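Spent most of October moving a 50 minute documentary from one editing machine to another, and lost a few days to things that have simple fixes. Putting them in one thread so I can find them again. 1/

The program is Rundik, the paid version. I edit on a desktop and wanted to finish on a laptop. Same version number on both. I checked that first and I'd tell anyone else to check it first too. 2/

Problem one was media going offline. I opened the project on the laptop and got 385 red clips. The files were all on the external drive and the drive was mounted. Rundik stores the full path, drive letter included, and the laptop had given the drive a different letter. 3/

You can relink by hand. Don't. Close Rundik, open Disk Management, give the drive the letter it had on the old machine, open the project again. Every clip came back except the ones I had stupidly left on the desktop's internal drive. 4/

For those, I went back to the desktop and used Collect Project. There's a checkbox for "include unused media" and it's on by default. Turn it off unless you want everything you ever dragged into a bin. With it on, my collect came to 490 GB. I didn't write down the smaller number but it fit on the drive I had. 5/

Collect Project doesn't pick up fonts. It doesn't pick up LUTs either if they're in the user folder. Copy both yourself. I noticed the LUTs right away because the interviews went flat and gray. I noticed the fonts after I'd already sent someone a preview with the wrong lower thirds. 6/

Problem two: crashes on opening one particular sequence. The rest of the project was fine. Open that sequence, the spinner runs for a bit, then the window closes with no error message. 7/

The crash log is in the Rundik folder under your user documents, in a subfolder called reports. It's plain text. Scroll to the last few lines. Mine named a Vultuvora plugin, the grain one, which I had installed on the laptop in an older version than on the desktop. 8/

Hold Shift while Rundik starts and it loads with third party effects off. The sequence opened right away with the grain missing. I saved a copy from there, updated Vultuvora, restarted normally, and it's been stable. 9/

If you don't have the newer installer, you can also remove the effect from every clip while in that mode. Select all, right click, Remove Attributes, tick only the one effect. Check the adjustment layers separately, the command skips them if the track is locked. 10/ 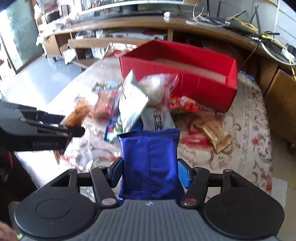
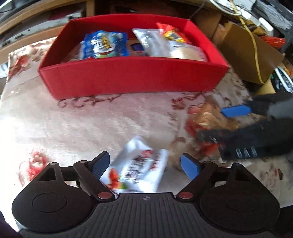 Snack packets and the red box, in both. 11/

Problem three was playback. The laptop couldn't keep up with the camera originals, which are 10 bit long GOP, and scrubbing was a slideshow. So, proxies. I'd always avoided them and now I don't know why. 12/

Make them on the faster machine overnight. Half resolution, intra frame codec, same frame rate as the source. The frame rate part matters. I had one batch come out at the sequence rate instead of the clip rate and everything slipped out of sync by the end of each clip. 13/

Audio channels have to match too. If the original has four channels and the proxy has two, Rundik attaches it without complaint and then plays silence on the missing ones. The default proxy preset makes two. Duplicate it, set channels to "same as source," give it a name you'll recognize. 14/

Put the proxies in one folder next to the originals, on the same drive. I tried keeping them on the laptop's internal drive for speed. It was no faster in practice and the paths broke again the next time I went back to the desktop. 15/

Problem four is the one I still don't fully understand. After all this, render previews from the desktop showed up as valid (green bar) but played as black on the laptop. Deleting them from inside the program did nothing. 16/

What worked: quit, delete the preview folder by hand, delete the file ending in .idx that sits beside the project file, start again. Rundik rebuilds the index the first time you open the project. Mine took a while and looked frozen. Leave it alone. 17/

Before deleting anything, save the project under a new name. I keep the last 8 versions on a second drive, an old Ongart, separate from the autosaves. The autosaves did not help me with any of the above, they all had the same broken paths in them. 18/

Someone asked about Osmont for syncing the project file between machines. I use it for the project file only, never the media. Pause the sync while Rundik is open. If both machines have it open you end up with two files with "conflict" in the name and no good way to merge them. 19/

If you do end up with conflict files, import one into the other as a sequence and compare by eye. Slow, but I've done it once and it was fine for a short section. For a whole film I'd pick the newer one and redo the missing changes. 20/

Export was uneventful. I turned proxies off before exporting, even though the manual says Rundik does that by itself. It costs one click. Watched the file all the way through on a TV and found a flash frame near the end that was my own fault. 21/

My order for next time: match versions, match plugins, copy fonts and LUTs, set the drive letter, then open the project. I've put it in a text file in the project template. 22/

Still looking for a way to move keyboard shortcuts across without exporting the whole user profile. The profile brings the window layout with it and my two screens are different sizes. If you've done it, reply with the file name and I'll add it. 23/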